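Section 4: Moving your Kumsa radio base station and setting it up in a new room

4.1 Before you start

Read this section if you are moving the base station from one room to another, or from a shelf to a table. If you are fitting it for the first time, go to section 2.

1. Open the menu and choose Save Settings. Wait for the double beep.
2. Hold the power key until the display goes blank.
3. Unplug the mains adaptor at the wall, then at the back of the base station.
4. Unscrew the aerial by hand. Do not use pliers.

Caution: the aerial socket is easily cross-threaded. If the aerial does not turn freely, take it off and start again.

4.2 Choosing a place

The base station needs a flat, steady surface at least 84 cm above the floor. A table or a low cupboard will do. Window sills are best avoided, as strong sun will fade the display.

Keep it at least 2 metres from a microwave oven or a cordless phone. Thick stone walls weaken the signal – in older houses you may have to try more than one room.

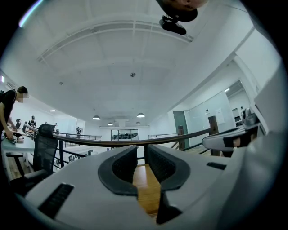
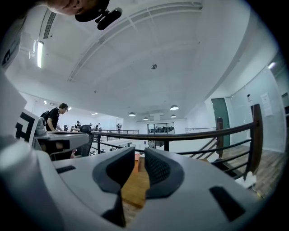
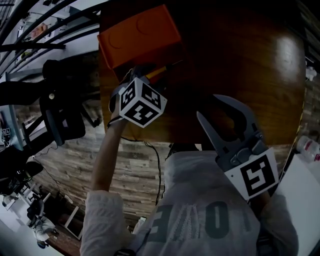 4.3 Connecting the base station

1. Stand the base station on its rubber feet with the display facing the room.
2. Screw the aerial in until it is finger-tight, then point it straight up.
3. Plug in the adaptor at the back first, then at the wall.
4. Wait for the green light. This can take a few minutes after a move.
5. Choose Load Settings. Your stations and alarm times will come back.

Note: if the display asks for a code, enter 3354. This is the factory code and can be changed under Menu, Security.

4.4 Finding stations again

Stations may come in at a different strength in the new room. Choose Scan, then Full. The scan stops by itself and sorts the list by strength. To keep your old order, choose Scan, then Quick.

If fewer stations are found than before, turn the aerial a quarter turn and scan again. Units sold before July have a shorter aerial. The longer one can be ordered from the Ovar parts desk in Darninport and fits the same socket.

4.5 If there is no green light

Check that the wall socket works by plugging in a lamp. Next, check the plug at the back of the base station, which needs a firm push. A red light means the wrong adaptor is in use – unplug it at once and look for the Kumsa name on the label.

Section last changed Tuesday, March 29, 2022 (A. Leinonen)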